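Speaker notes: family carers' evening, Senness
8 November 2022

Before I start

Check the mic. Put the water where I can reach it. Say thank you to Ketsara Khunthong for the invitation and for sorting the lift from the station, and get her surname right this time (Khun-thong, slowly).

Opening

Hello everyone, lovely to see so many of you, and on such a filthy night too. I'm going to talk for a bit, then stop, then we'll have tea, and after that you can ask me whatever you like. If you need to pop out and take a call, pop out. I kept my phone on the table through every meeting I went to for three years and I'm not going to be the one who tells you off.

My brother served in the army for eleven years and came home with a head injury. I won't go into how it happened, he's asked me not to, and it's his story. What I can talk about is my end of it, the bit with the forms and the lost sleep and the fridge full of other people's lasagne.

(Pause here. People usually laugh at the lasagne. If they don't, carry on.)

The first weeks

He was in hospital for 193 days. I know the number because my mum kept a wall calendar and crossed them off in green felt tip. I was living in Wurnstead then, my parents were over in Prostberg, and between us we worked out a rota that looked marvellous on paper and fell to bits by the first weekend.

The thing I'd do differently is the phone calls. I rang everybody, every night. Aunts, his old mates, a chap he'd played rugby with at school. I'd say the same sentences over and over, and by the end I'd be too tired to eat. Then a cousin set up a group message and wrote one update a day from whatever I'd told her. Four lines, sometimes less. It gave me my evenings back! So if you've got a friend who keeps saying "let me know if I can do anything", hand them that job tomorrow.

(Show of hands: who is the person everyone rings? Look round the room properly before going on.)

Coming home

I thought the hospital was the hard part, and I was wrong about that. On the ward there was always somebody to ask. At home there was me, a carrier bag of tablets and a leaflet. He couldn't stand the telly and the kettle going at the same time. He'd lose a word and get furious with himself, and then with me, and then he'd be sorry all afternoon.

What helped was dull stuff. Same breakfast, same walk, one visitor at a time. A whiteboard in the hall with the day's plan on it, three things at most. We had five on there once and he rubbed the whole lot off with his sleeve.

Tell the story of the walk to the post office here if time allows. Skip it if we started late.

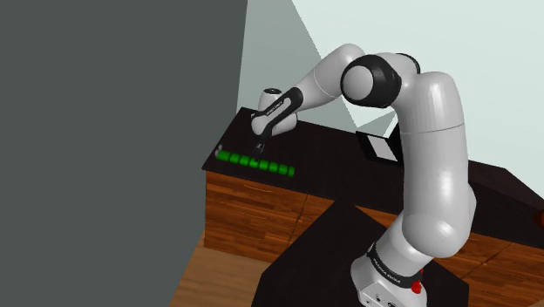

Money and forms

Sorry, this bit's dry, but people always tell me afterwards that they wrote it down. Keep a copy of everything. I had a blue folder, and when the blue folder burst I had a box. Write the date on every phone call and the name of whoever you spoke to. If a letter says no, ask how you can challenge it and how long you've got, and get somebody to sit with you while you fill in the next one.

We got a small grant in the end, from a local group called Arboleda. They paid for a taxi to his appointments, and they gave me £100 towards a weekend away, which I very nearly sent back. I felt guilty the whole train journey. Then I slept for fourteen hours in a guest house with terrible curtains and came home a nicer person.

(Arboleda's leaflets are on the side table by the door. Mention them again before tea.)

Looking after yourselves

I'm not going to tell anyone to have a bubble bath. But do go to your own doctor, and say the word carer when you get there. I didn't say it for ages because I thought I was only his sister. I was his sister, and I was also up at four in the morning checking he was breathing.

Some of you will be cross with the person you're looking after. I was, loads. You can love someone to bits and still go and shout in the car. I used to park behind the garden centre for it.

Where he is now

He's doing all right. He lives ten minutes from me, cooks a decent curry and has a dog who runs the house. He still gets tired by mid-afternoon and he still hates noise. He read these notes through and took out two jokes, so blame him.

Tea, then questions. Ketsara has the list for the Prostberg minibus, so please see her before you put your coats on.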